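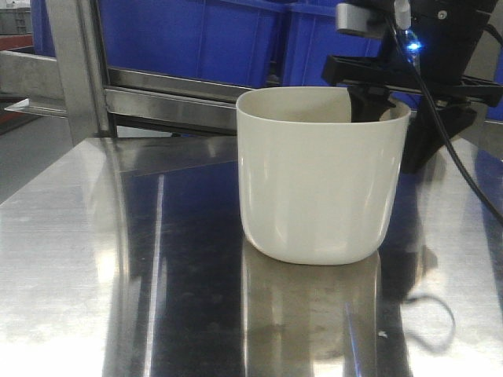
ステンレス台と白いカップ、奥に青いコンテナ

発表用メモ「流れる棚と、行き場のないカップの話」
2025/04/21 グレストヴィル整理収納の会 持ち時間30分

(出だし。マイク確認。早口にならない!)

えー、こんにちは。ヒクラの倉庫で棚まわりの係をやっております。去年も来てくださった方、いらっしゃいますか。(手が挙がったらお礼。挙がらなくても進む)

去年は引き出しの話だけで時間を使い切って、司会のウズマ・チョードリーさんにずっと時計を指さされてました。今年は棚と、白いカップ一個の話だけにします。少なく見えますよね。でもカップ一個で、わたし、けっこう長くしゃべれるんですよ。

スライド1、まだカップのまま。

ステンレスの天板って、ご家庭でも使ってる方いると思うんですけど、ものを置くと下に映り込むんですね。カップも下にぼんやり伸びて映ってるでしょう。あれがわたしは好きで。というのも、台の上にものがあると、映り込みの分だけ目立つんです。木の机だと、カップのひとつくらい風景になっちゃう。三日くらい平気で置いておける。ステンレスだと落ち着かない。「おまえ、なんでそこにいるの」って気持ちになるんです。片付けたくなる台、とわたしは呼んでます。

(笑いが来なくても気にしない。水を飲む)

それで、このカップみたいなものをどこに戻すか、なんですよ。口が広くて、上に向かって少し開いてる形。こういう形の容器って、寝かせると転がるし、伏せると何が入ってたか忘れるし、入れ子に重ねればいいじゃないかと言われるんですが、うちでは重ねると下のやつが出てこなくなる。ナヴィーン・ディロンが一度、ぎゅうぎゅうに重ねて棚の上に塔を作ったことがありまして、まあ、見事な塔でした。抜けないの、全然。お湯をかけて外しました。

ここで棚の説明。「流動ラック」という言葉は知らない人が多いはず。ゆっくり。

コンビニの飲み物の棚、思い浮かべてもらえますか。手前の一本を取ると、後ろのが前に滑ってくるやつ。あれの大きい版です。棚板のかわりに小さい車輪の列、つまりローラーの道が並んでいて、少し傾いている。後ろから入れて、前から取る。先に入れたものが先に出る。ただそれだけの仕組みなんですけど、うちはこれに替えてから、奥で忘れられてる箱が目に見えて減りました。

替える前の数字。ここだけ読み上げてよし。
棚卸しで数えた部品の袋が2992。そのうち、一年以上だれも触っていなかったのが約400。
会場に聞く。「ご自宅の台所、触ってない袋どのくらいありますか」(たぶん笑う。うちも笑えない)

スライド2へ。

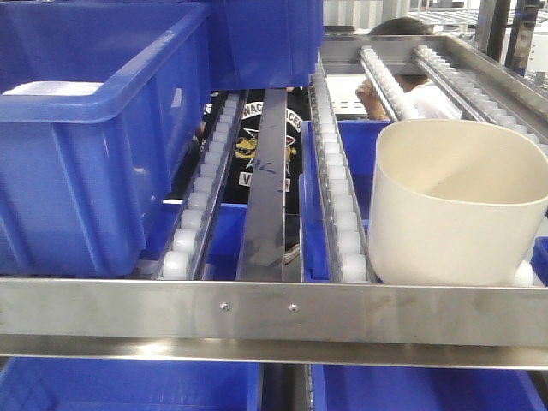
で、ローラーの道と相性がいいのは、やっぱり底が平らで大きい箱なんです。青いコンテナ、あれは楽ですよ。縁が厚いので持ちやすいし、ローラーに乗せて軽く押せば向きが揃う。段が違っても同じ色の箱にしておくと、見た目も静かになります。色分けしたい気持ち、わかります。わたしも最初は赤だの黄色だの考えてカタログに付箋を貼りまくりました。でも結局全部青です。探すときは色を見てなくて、場所で覚えてるんですよね、人間って。

じゃあ小さいものはどうするか。クリーム色の筒みたいな容器、ああいうのをレーンにひとつだけ置くときは、前の横棒のところまで持ってきてください。奥に置かない。前です、前。横棒が受け止めてくれるので、そこがその子の定位置になります。

(「その子」と言うとサキブに笑われる。でも言う)

真ん中の仕切りの話もする。レーンの間に細長い金属の仕切りがあると、隣の箱と小さい容器が喧嘩しません。仕切りって地味なんですけど、予算を削られるときは真っ先に削られるので、ここは粘ってください。レヌツァ・ヴァドゥヴァさんのところは仕切りなしで始めて、途中から足すことになって、棚の中身を全部出したそうです。全部ですよ。電話口の声が疲れてました。

それから、仕切りにマーカーで直接書くこと。書くとごちゃっとするから嫌だという方、多いです。わたしは書いちゃう派。ラベルシールはきれいなんですけど、きれいに作ろうとして結局貼らないんです。シール作りの機械を出すのが面倒で、紙に下書きして、フォントで悩んで、夕方になる。マーカーなら五秒です。読める字で書いてくださいね。わたしの字は読めないと評判です。

予備の話(時間が余ったら)

台の高さ。レールがちょうど容器の口くらいの高さで後ろを通っていると、置くときの目安になって便利。うちはたまたまそうなっただけで、設計したわけじゃないです。質問が出たら正直に言うこと。

掃除。ステンレスは乾いた布で一方向に。円を描いて拭くと跡がぐるぐる残って、あれは本当に気になる。ローラーは綿ぼこりが軸に巻くので、六月の点検のときにピンセットでちまちま取ってます。前回は288個見ました。途中で音楽をかけました。

宿題(配布プリントの裏にもあり)

ひとつ、家に帰ったら台の上をひとつだけ空にしてみる。全部じゃなくて、ひとつの台だけ。
それができたら、戻す場所が決まらなかったものを一個だけ選んで、棚のいちばん前に置く。一週間そのまま。
一週間で一度も使わなかったら、奥へ行くか、家を出るか、どっちかです。厳しいかなあ。厳しかったら二週間でいいです!

質問コーナー。よく聞かれるもの。

「傾きはどのくらいですか」→ 箱の重さで変わるので、空の箱といっぱいの箱、両方で試してもらう。数字は言わない。前に数字を言ったら、その通りに作った人の箱が止まらなくなった。
「家庭でもローラーの棚は要りますか」→ 要らないと思います。缶詰が好きな人は別。
「カップは結局どこに?」→ 前のレーン。ただ、気がつくとまた台の上に戻ってる。うちでもそう。

終わったらカディル・エレンさんに鍵を返す。延長コードを忘れないこと、去年忘れた。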